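Glove rig FAQ: setting up, looking after it and fixing it

Last updated 2022-05-23 by Josefina Navarrete

I look after the capture gloves for the Harkia project, so I'm the one who gets the messages when a cube falls off or a screen goes dark. Most of those messages ask the same handful of things (which is fine, I asked them all myself once!), so I've put my answers on one page. If yours isn't here, leave a comment and I'll get to it.

Which rig does this page cover?

The Harkia glove with the tracking cube on the back of the hand. The older Stimach glove has its cube on the wrist and a different plug, and I'd ask you not to mix the parts. They look like they fit. They go in, and then they don't come out again without a fight.

What order do I put everything on in?

Glove first, then the mount, then the cube, then the cable. I know it's tempting to leave the cube on the mount between people, but you end up grabbing it like a handle while you wriggle your fingers in, and that's how the little posts get bent. Push each finger right down to the end before you touch any straps. If there's a gap at the tip, the finger sensors will read a bend that isn't there and you'll be chasing it through calibration for ages.

How tight should the mount strap be?

Tight enough that the cube moves with your knuckles and not after them. I test it by shaking my hand as if I'm flicking water off it and then looking at the cube from the side. If it has leaned over, take the strap up one notch. If your fingers tingle, you've gone too far, so let it out and have a stretch.

Where does the cable go?

Down the inside of the forearm, with some slack left at the wrist. I let a loose loop sit on the table too, because a cable pulled straight will tug at the plug every time you reach for something on the far side. Don't wrap it round your arm. I did that for my first two weeks and couldn't work out why the plug kept creeping out.

Where do I put the readout unit?

On a chair beside the table, screen up, on the side away from the cubed hand. It used to live on the tabletop with the props and got knocked constantly. On a chair you can still glance down and see that it's lit. Coil the spare cable next to it and keep the coil off the floor, where somebody's foot will find it.

Does the table matter?

A fair bit, yes. I like the round white ones near the windows for the space, but they're shiny, and a shiny top bounces light up at the cube from underneath. Have a look at your preview before you start. If there's a bright streak under the spot where the hand will be working, turn your chair a little way round the table and look again. It costs you nothing and it's much easier than dragging furniture.

What should be on the table for the check run?

I use a cloth and a bottle. The cloth gives you soft, pinchy finger movements and the bottle gives you a proper closed grip, so between them you find out pretty quickly if a finger is reading wrong. Start with your hand open above the table, cube tilted so the overhead camera gets more than one face, and hold still until the tracker settles.

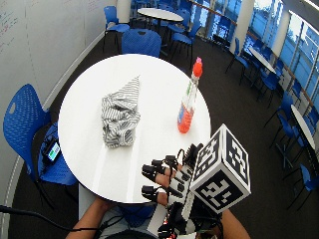
Nusrat Weerakoon: I had the tracker dropping out every time I turned my palm up, and I'd recalibrated the fingers until I was sick of it. Cleaning the cube fixed it. There was a thumbprint right across one of the markers. Could you put that nearer the top?

Fair call, Nusrat, so it gets its own question.

How do I clean the cube?

With a dry microfibre cloth, before every run, all the faces and not only the top one. Hold it by the edges. Don't use the spray bottle from the props box on it, please. The markers are printed and any liquid that creeps under a corner will lift it, and once a corner is up the tracker sees a bent square and starts guessing. If a marker has already lifted, don't glue it flat. Swap the whole cube and put the bad one in the repair tub with a note.

What does calibration involve?

Flat hand, fist, then a pinch with each finger in turn. Hold each one for a slow count of two. The whole thing should be over quickly, and if it keeps failing on the same finger, take the glove off and start from the top of this page before you blame the software. Nine times out of ten (all right, I haven't kept score) it's a fingertip that isn't seated.

Why does my grip look fine on the cloth and wrong on the bottle?

Usually the mount is riding up. When you close your hand round something thick, the back of the glove stretches and pushes the mount towards your knuckles, and the cube goes along for the ride. Close your hand round the neck of the bottle, leave it there, and check the strap in that position. I do all my final tightening with the hand closed now, and it has saved me a lot of swearing.

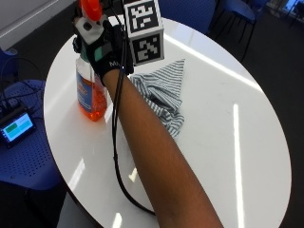

Grip check on the spray bottle, cable down the inside of the forearm.

The readout is lit but there's no finger data. What now?

Check the plug at the glove end first. It can look fully home and still be sitting a hair out. Unplug it, look for a bent pin, plug it back in and wait for the finger page to come up. If nothing shows, try the spare cable. If the spare works, put a knot of tape on the dead one so it doesn't go straight back in the drawer. Omprakash Mittal has the spares list and likes to know when one goes.

Can I wash the glove?

The Harkia glove, no. The sensors are sewn in. Turn the cuff back, let it air overnight on the stand, and wear a thin cotton liner underneath if your hands run warm. Liners can go in any wash you like. We bought a pack of 22 from Zurnard and they've held up nicely, although they do come up a bit fluffy and the fluff gets into the cuff fastener.

How long do the parts last?

The glove itself does 800 runs on our log before I retire it, and that's my own rule, so don't go looking for it in the manual. Straps go sooner. I change the strap when the hook side stops gripping, and I keep 10 of them cut to length in the Ruddock case. The cube lasts as long as you keep your thumbs off it.

Who can open the sensor mount?

Me or Bernice Dogbe. There are tiny screws in there and a ribbon that does not like being moved. If something rattles, pop the rig in the tub and take the other one. We had a ribbon torn last October by someone being helpful, and it was weeks before the replacement turned up.

How do I pack it away?

Cable off first, then cube, then mount, then glove, so the setup order backwards. Cube goes in its own pouch. Coil the cable in big easy loops, and switch the readout off before you put it on charge, as the charging light doesn't come on properly otherwise.

I'm left-handed. Is there a glove for me?

There is! It's in the lower drawer of the Ruddock case, with a left mount and its own calibration profile. Pick the left profile before you plug in, or the thumb and little finger come up swapped and it's very odd to watch.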